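Can a Robot Use Your Microwave?

Gollby is a robot helper that a company called Mutomero began to offer this October. It comes with two arms and a book of 21 kitchen lessons. We wanted to know what is inside a lesson, so we asked Zihan Xu, who writes them.

Lesson 4 is the microwave. For you it is easy. You see the door, you find the button, you push. A robot must first learn where every part is, and how far away. So the lesson begins with a plain table and one microwave on it.
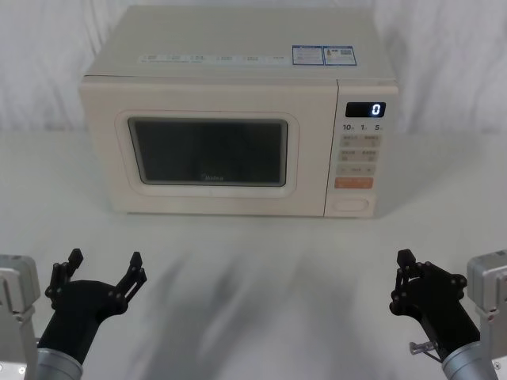
Two arms, two open grippers and one microwave. The display says 0.

A gripper is the hand of the robot. It has two fingers, and they open and close like your thumb and first finger when you pick up a pea. Two fingers are enough for many jobs, but the robot has to choose very well where to put them.

Now look for the orange button. Did you find the big oval one under it? That one opens the door. If the robot mixes them up, it gets no soup!
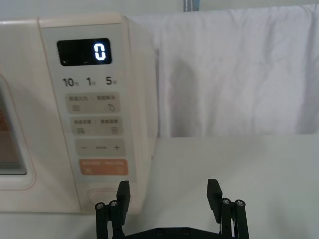 The gripper from close up, with the control panel behind it.

"Small buttons are the hardest for us," says Zihan. "A child can feel a button with the fingertip. The robot must look, and look again."

Is Gollby good to have at home? It is slow, and the book has over 97 pages, which a grown-up should read first. But we liked that each lesson can be repeated as many times as you want.

New word: gripper, a robot's hand.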